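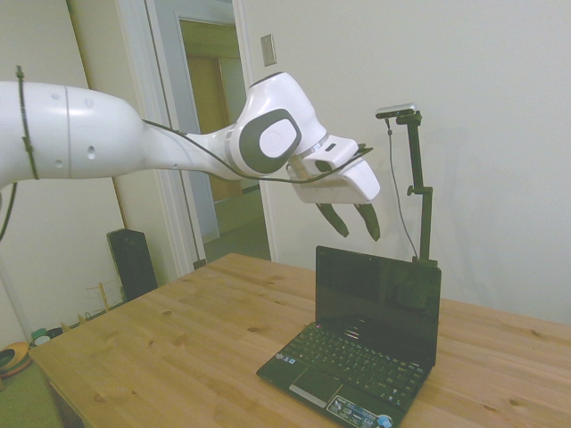 A mesa e as coisas dela

Galeria de Naomi Makokha

Comecei a escrever estas páginas em português há pouco tempo, por isso peço paciência com as frases. Na oficina Rotich, onde partilho uma sala com Victor Odera e Nima Sadeghi, cada pessoa tem um canto, mas a mesa de madeira é de todos. Gosto de olhar para as coisas que ficam em cima dela. A fotografia desta galeria é de lá, e as notas seguintes são para quem conhece a sala e para quem ainda não a visitou.

O netbook

Um computador pequeno, preto, aberto sobre a mesa. Hoje quase todos na sala trabalham com máquinas maiores, mas eu continuo a gostar deste tamanho. Cabe na minha mochila e deixa lugar para um caderno. Escrevi nele as legendas das duas galerias anteriores, e a última tinha 500 palavras, que o Victor corrigiu com muita calma.

O suporte e a câmara

O suporte é alto, preto e bastante fino, com um pequeno botão de aperto a meio caminho. No topo está uma câmara pequena, prateada e preta, virada para o lado esquerdo. Para fotografar objetos baixos, prefiro descer o braço do suporte e apertar bem o botão antes de largar a câmara.

Os cabos

O cabo da câmara desce numa curva suave ao lado do suporte. O Nima gosta de os prender todos com fita; eu prefiro deixar um pouco de folga, para poder virar a câmara sem puxar nada. Ainda não chegámos a acordo sobre isto.

A madeira

Comprámos a mesa em segunda mão na Fladport, e subir com ela pela escada demorou uma tarde inteira. Em janeiro queremos passar óleo no tampo. Erick Nzioka ofereceu-se para ajudar e já trouxe uma lata de 300 ml. Quem tiver coisas em cima da mesa deve levá-las para a prateleira da entrada antes desse dia, por favor.

As legendas em inglês são de Wycliffe Kaijage e vão entrar numa página separada. Se encontrar um erro no meu português, pode escrever-me pelo formulário de contacto da oficina. Leio todas as mensagens, mesmo quando demoro a responder.

Texto e seleção: Naomi Makokha, 2023-12-17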